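Kwan-ho Tsao
Thursday, May 16, 2019

1/ Thread on storage boxes, because three people asked me which one I ended up keeping after the desk cleanout. Short answer: the white one with the light blue lid. Long answer follows.

2/ Background. I moved from Suddale to Triltusport in December and most of my desk stuff traveled in shopping bags. Pens, glue, batteries, chargers, receipts. It stayed in shopping bags until last month.

3/ I bought two boxes. One was a clear one from Ninico, tall, with a snap-on lid. The other is the white and blue one. I used both for a few weeks before deciding.

4/ The Ninico box is fine for sweaters. For small things it's too deep. Everything sinks and you end up dumping it out to find one eraser. It lives in the closet now.

5/ What I like about the blue lid is the handle in the middle. It sits down in a recess, so there's room to get your fingers under it and you can still slide the box onto a low shelf. There's a white latch clip at the side too.
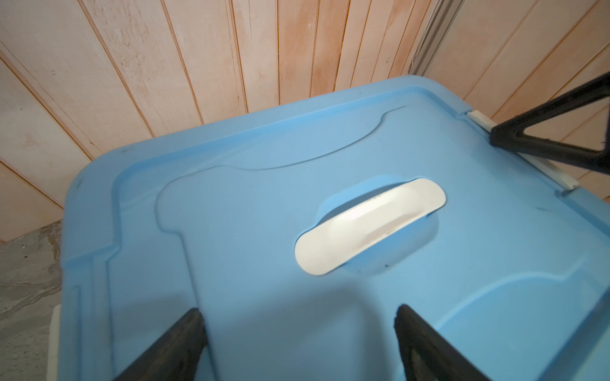
6/ It does pick up scuffs. Dark marks on the rim, another by the latch. I've tried dish soap and a melamine sponge. The sponge got the most off but it also dulls the plastic a little, so I've stopped.

7/ The grooves around the edge of the lid collect dust. An old toothbrush works. A damp cloth alone just pushes it along the channel.

8/ Now what goes in it. My rule is that if I use it every day it stays on the table, and if I use it once a week it goes in the box. Anything less than that goes in the closet or to my sister, Lu.

9/ On the table: pencils in the red cup, and the alarm clock. I keep the clock up front. I like a round face with hands, I can read it without stopping what I'm doing.

10/ The stapler I keep changing my mind about. It's out this week because of tax papers. Probably a box item by June.

11/ Test tubes with caps are good for tiny things, by the way - beads, needles, spare screws. The rack keeps them upright if you remember to put them back in it. One of mine is usually leaning on the end.

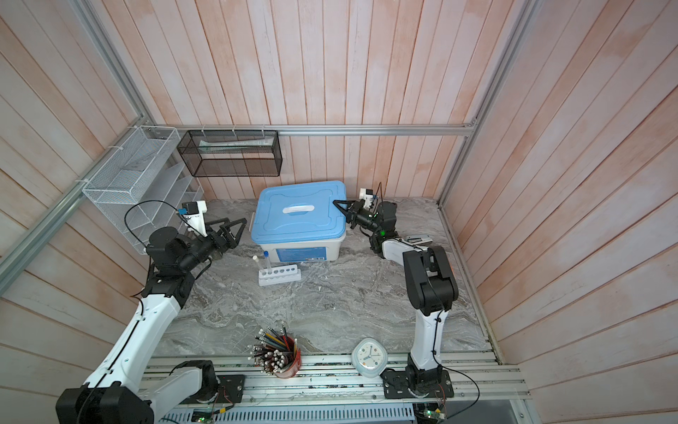
12/ The black mesh basket on the back wall was the cheapest fix of the whole project. Toothpaste is in there at the moment. It hangs from the rail, so it takes up no table at all.

13/ Someone asked if a wall basket could replace the box. Not for me. Small stuff pokes through mesh, and I want a lid.

14/ Once a month I empty the box completely. Lid off and set down flat, box tipped so I can see into the corners. Wipe it, let it air, and only put back what I touched since the last time.

15/ Last month that got rid of a bag of dead markers and a lot of instruction sheets. I test markers on the back of an envelope. If it skips twice, it goes.

16/ I also found out I'd been buying highlighters I already had. There's a deli pack still in its sleeve, with blue, green and yellow in there. That one stays sealed until the open ones run dry.
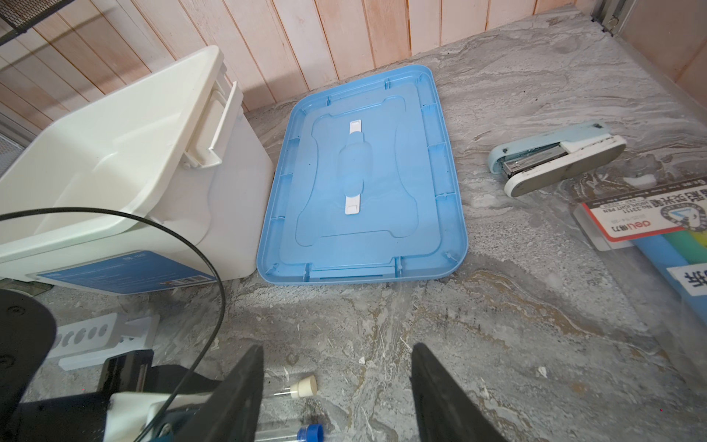

Lid upside down, box tipped next to it, stapler and sealed highlighters on the right.

17/ Look at the underside of a lid before you buy. This one has small ribs along the inside edges and they need wiping as well. A completely smooth lid would be quicker to clean.

18/ I left the blue label on the front. I started peeling a label off the Ninico box and it left glue that took an evening and half a bottle of cooking oil to shift.

19/ Next up is the cable drawer. I have no plan for that yet - if you've got one that doesn't involve zip bags, send it over.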